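Robots in Everyday Handling, Session 4: When "Closed" Tells You Nothing
Instructor: Devendra Srivastava
Handout for Jun 17, 2024

Welcome back! Today is my favorite kind of class, the kind where something broke. Our case is a false grasp fault on the Tromberg cell, a packing job with shoes, paper and cardboard boxes.

The fault first. The controller logged "object held" whenever the fingers stopped moving. Fingers that close on a shoe stop. Fingers that close on air also stop, a little later, when they meet each other. In a run of 90 picks the log claimed success every time, and 52 of those were empty!
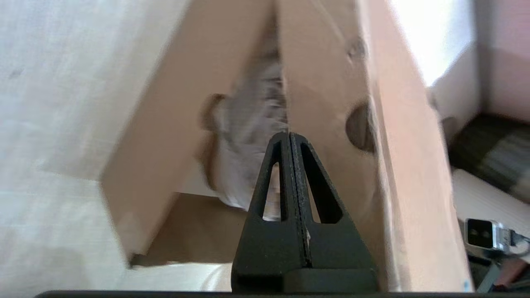

Figure 1. Fingers closed together at the open box, crumpled packing paper behind the tip.

Look at the seam between the fingers in Figure 1 and ask what a motor encoder would report. Position: fully closed. Now ask what the old Sterix routine did with that number. It threw it away and kept only the "stopped" flag – a one-line mistake, and a lovely one to study.

Shoes make it harder. Laces are soft and thin, so a real grip on a lace can read nearly the same as no grip at all.

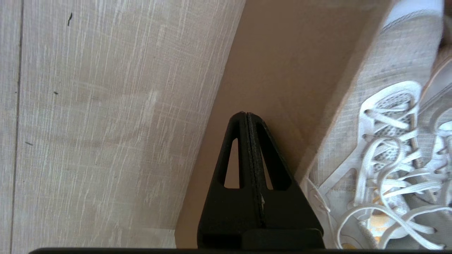
Figure 2. Closed fingers beside a pair of sneakers with loose white laces.

The Mittal patch checks closing width and motor current together. Try it in the lab, and keep your hands out of the cell until the arm is in hold.

For next time: read the Murunetti fault report and sketch a test that would catch a slipped lace.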